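The Score Is Not the Laundry

I have sat through enough talks on household manipulation this year to know the slide. A policy trained on 2,000 demonstrations, a success rate of 92 percent, a clip of a shirt coming off a bed. Then the lights come up and everyone asks about compute.

I would like to ask about the bed.
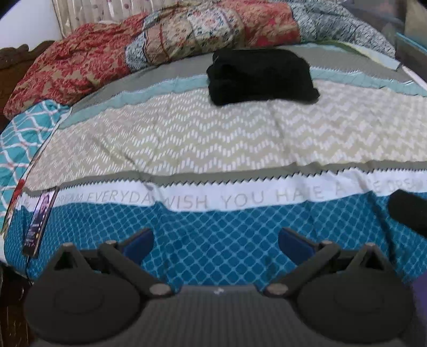 A dark folded item on a patterned comforter, gripper open.

Marcus Benavides, who writes planners at Modilen, told me in July that perception for this kind of work is "mostly done." I doubt it. Segmentation models love an object with an outline. Put a dark cloth among prints and quilting and they will hand you a mask, certainly. Whether a planner should believe that mask is another matter, and very few of the stacks I have read even ask. Confidence gets computed, logged and ignored. 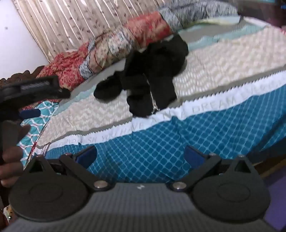
My complaint is with state, and how little of it our software keeps. Most controllers I have reviewed carry a grasp point, a width and a timeout. A black garment bunched up so that its folds run together gives them almost nothing to work with, apart from the silver zipper running down it. A person would find the front of the thing from that zipper. The Plado release treats a zipper as glare and filters it out, and Olga Godoy's patch to keep it has been open for 9 weeks.

More demonstrations may fix this. I have heard that promised at 7 workshops, and I would still take a planner that can say it doesn't know which end is the sleeve.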